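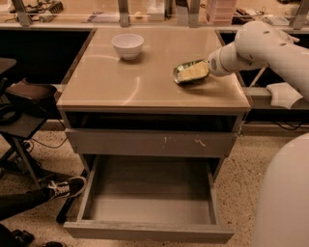 # Skudstead Household Manipulation Set

The Skudstead set is a test furniture and task package for research groups studying mobile manipulation in the home. It pairs a drawer cabinet with small tableware and food tins, and was developed at Prarkbridge by Mairéad Moynihan and Tariq Sethi.

## Method

Each trial combines a tabletop task with the opening or closing of a drawer. The policy is trained on 200 demonstrations, then scored on 300 trials with the objects moved between runs. Reflective tops and metal rims are retained, as glare is a known source of grasp error.

## Supplied

- Cabinet with open cubby and drawers
- Bowl and tins
- Scoring sheets for 5 tasks

Orders received by noon Friday are processed the same day.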